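Running the Two-Arm Block Demonstration on Visitor Day
Werkley Automation Lab, bench notes for demonstrators
Updated Saturday, September 30, 2023

These notes cover the block-figure demonstration at the corgi cell. They assume you have completed the cell safety sign-off and can start the Sakari controller without help. Visitors stand in groups at the front of the cell. One demonstrator runs the controller and a second one talks.

What you need

- The cell powered, both arms homed, both grippers calibrated that morning
- The colored block set from the drawer marked DEMO
- The figure card for the session
- The visitor log sheet
- A spare work glove and the tape for marking the floor line

Step 1. Check the bench

Wipe the tabletop with a dry cloth. The black marble pattern shows dust badly and the overhead lighting makes it worse. Look along the front rail and confirm that both base plates are tight. Check that no cable is caught under an elbow housing. Move each joint slowly through its range in jog mode and watch the cable sleeves on the forearms. A sleeve that pulls tight before the joint reaches its soft limit needs its ties moved.

Step 2. Set the speed limit

Open the Kuzmenko panel and select the VISITOR profile. It caps joint speed at 50 percent and lowers the gripper force. Do not edit the profile. If the cap does not show in the status bar, restart the controller and load it again.

Step 3. Place the figure

The figure used most often is an L. Lime green goes across the far end, then two blocks run end to end toward the front, and the last one turns to the right at the near end of the yellow. Adjoining blocks should touch. Gaps wider than 2 mm are enough to spoil the next grasp. Keep at least one block away from the figure so that visitors can tell the built part from the stock.

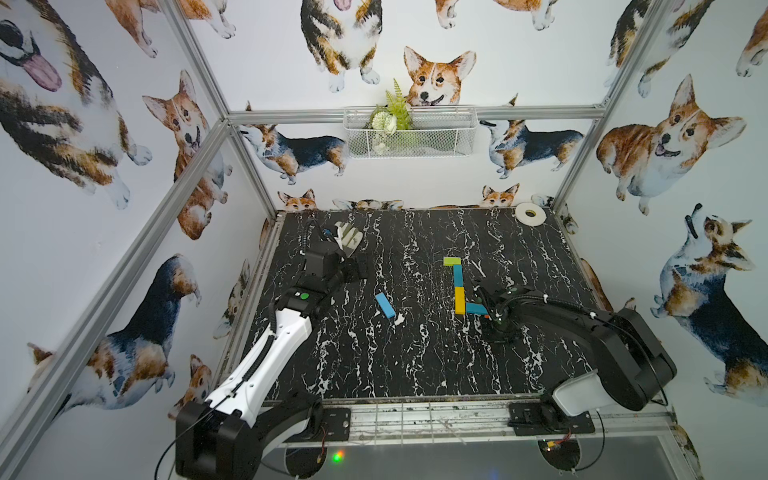
Step 4. Brief the group

Keep it under three minutes. State which parts of the motion are commanded by an operator and which are replayed. Point out the emergency stop and say who is allowed to press it (anyone). Ask visitors to keep hands and phones behind the floor line.

The wall covering will come up. The dogs are a printed wallpaper, and a patterned background is useful to the vision group because plain white walls make the task too easy for a camera. Two sentences are enough, then return to the arms.

Step 5. Run the approach

Start with the right arm. Lower the gripper beside the horizontal block at the near end of the L and stop there before closing. A pause at this point gives the group time to compare the finger opening with the block width. Hold the left arm over its own side of the table, clear of the figure.

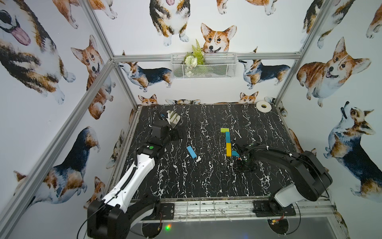

Close slowly. If the block rotates as the fingers meet it, open again, back off along the approach line and correct the wrist angle. Never correct by pushing sideways against the figure, as the yellow block will shift and the whole column has to be set again. Log each retry on the sheet with the block color and the arm.

Step 6. Add blocks to the work area

For a longer session, use six blocks. Four make the L and two stay loose: the light-blue one on the left arm's side, the orange one near the right gripper. Each arm then has a target within easy reach and the paths do not cross. If both arms must enter the center, the right arm goes first and the left waits for the clear signal.
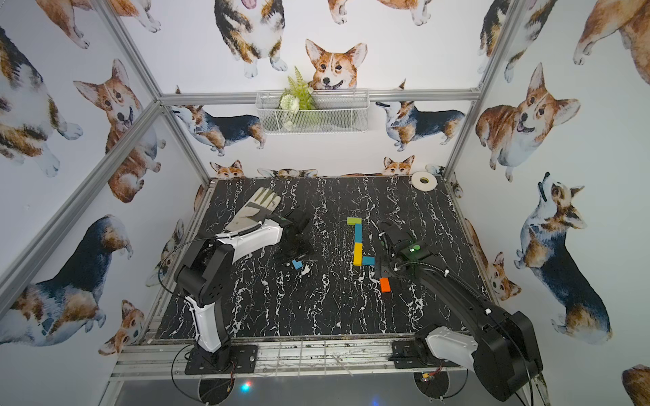

Approach the light-blue block from above with the wrist turned to match its tilt. Grasp across the narrow side. The orange block can be taken the same way.

Step 7. Close the session

Retract both arms, home them, and switch the profile back to LAB. Return the blocks to the drawer. Save the joint log under the Sisik folder with the session number. A full log holds 400 seconds; longer sessions are split automatically.

Common faults

Gripper reports closed with nothing held: recalibrate the gripper, then repeat the approach.
Arm stops with a following error: check for a snagged cable before clearing the fault.
Status bar shows no profile: restart the controller, reload VISITOR.
Controller refuses to home: the cycle counter has passed 2,000 and the service prompt is waiting on the second screen.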